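Dhillon Two-Arm Bench Cell
Benchtop cell for cable handling and small assembly work
Product code 2306

Overview

The Dhillon bench cell puts two small robot arms on one board, with walls on three sides and an open front. It is sold to workshops, colleges and test rooms that want to practise light handling jobs such as plugging in, sorting and laying out leads. The arms share the middle of the table, so the rules for using it are mostly about keeping them out of each other's way.

This page covers what is supplied and the working practice we ask buyers to follow. The full rules are in the Stondis handbook, which comes with every cell and should be kept near it.

What is supplied

Two arms with grippers
Base board, walls and front rails
Control box and stop button on a 2000 mm lead
Stondis handbook, printed
One spare set of gripper fingers

A computer is not included. The stop button must be fixed where the operator can reach it without leaning over the board.

Shared space

Each arm has its own side and a shared zone in the centre. Only one program may own the shared zone at a time, unless the job has been written and checked as a two-arm job. Run any new two-arm job at the lowest speed setting first, from start to finish, with one person at the stop button. 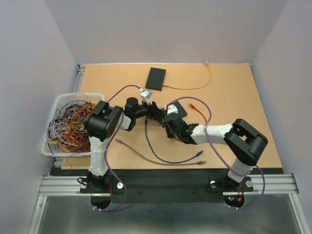 Cable work on the bench cell, both arms reaching into the shared zone.

Hands stay out of the walled area while the arms have power. If a part needs moving by hand, press stop, wait for both arms to settle, then reach in. Do not hold an arm up by its gripper — support it under the forearm.

Cables

Arm cables need enough slack for the full reach of the job, but a loop must never be able to catch on the other arm. Check this by moving each arm slowly to its furthest points before the first run of the day. Cables that hang below the board should be kept clear of feet and chair wheels.

Loose leads used as work pieces should be unpowered. Keep those not in use in a basket or tray, and include the basket in the layout drawing, as it takes up room the arms may want.

Checks

Before each session: stop button, base bolts, gripper fingers, cable slack.
Every 5 weeks: wall fixings and front rails.
Every 2000 hours of running: full service by Dhillon or an approved fitter.

Write each check in the log with a name beside it. A cell that fails the stop button check is not to be used until it has been repaired and tested again.

Training

Operators need the half-day course before working alone. Courses are run by Kirsty Bunting and Aivar Sepp at our Pelon site, or at your own premises for groups. People who hold the older Janik certificate need only the section on shared space.

Ordering

Please give the product code and the size of your bench. Questions about fitting go to Gilberto Castaño in the service office.

Page last checked 2021-08-07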